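Chapter 6
Boards, Headers and Harnesses

6.1 Where the wires meet the board

Most faults in small electrical equipment are found where one part joins another. A chip seldom fails in its first year. A plug that was pushed most of the way in and left there can fail in an afternoon. This chapter deals with the joint between a wire harness and a printed circuit board, and with how to make that joint and check it.

A harness is a set of wires cut to length and ended in one or more connectors. The part fixed to the board is called the header. The part on the wires is called the plug or the housing. In older service manuals, including the Urka sheets reprinted at the back of this book, both halves are simply called "the connector," and you must work out from the drawing which one is meant. 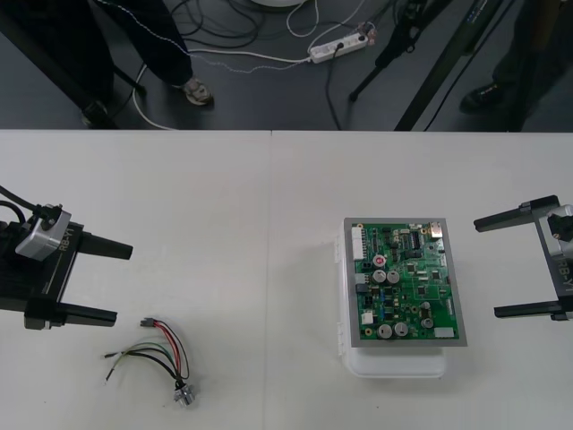
Figure 6.1 Circuit board in its gray metal border, with the wire harness loose on the table.

Before joining anything, find the header and look at its shape. Count the pins if the work sheet gives a number. Check that none are bent. Then find the plug that matches and turn it until the key, or rib, faces the right way. Many plugs will go a short distance into the wrong header.

6.2 Setting out the work

Lay the board flat and face up, with the header you need on the side nearest the harness. Keep the harness straight enough that you can follow each wire from end to end. A light-colored surface helps, as dropped screws and bits of insulation show up on it. Clear away food, drinks and loose hardware.
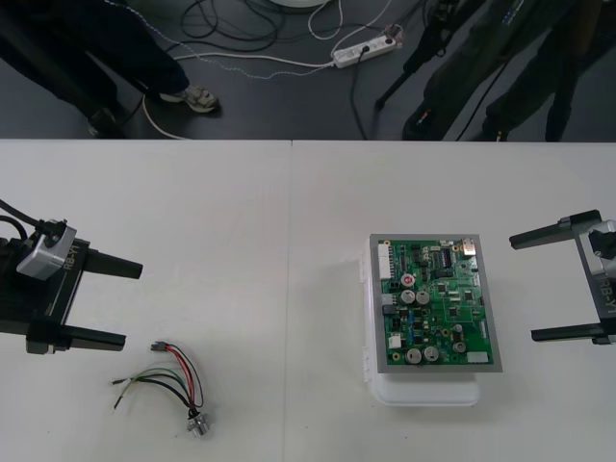
Leave room on all sides of the board. Students often crowd the work up against a wall or a tool rack and then have to lift the board to reach the far edge. Lifting a board with a harness half attached puts the weight of the wires on the pins.

Disconnect the supply before you begin. Large electrolytic capacitors, the round metal cans standing up from the board, can hold a charge after the supply is removed. Treat them as charged until you have measured them.

6.3 Bringing the plug to the header

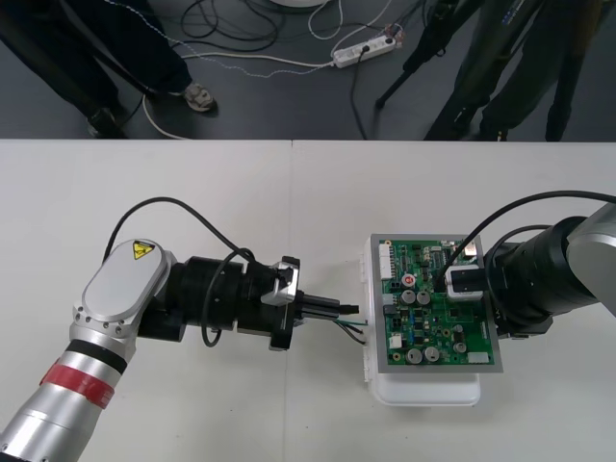

Text for Sections 6.3 and 6.4 by Muchen Zeng
Revised 26th January

Hold the plug by its housing. Pulling or pushing on the wires loosens the crimps inside, and the damage cannot be seen from outside. Support the board with the other hand so that it does not slide or flex. Line up the plug with the header, start it evenly, and press until it is fully home. If it has a latch, look to see that the latch has caught.

If the plug stops early, take it out and look again. Do not rock it from side to side. 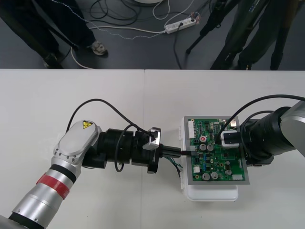
Figure 6.2 Black connector held at the header on the board's left edge.

6.4 Checking the joint

Look along the edge of the board. The plug should sit level with no gap at one end. Give the housing a light pull. Next, check each wire with a meter, from the far end of the harness to the matching point on the board, and write down each reading.

The practice board used in the exercises is the Tretwood 108. Its work sheet asks for 20 readings. Fill in all of them, even when the first few agree.

Terms to know: header, housing, key, latch, crimp, harness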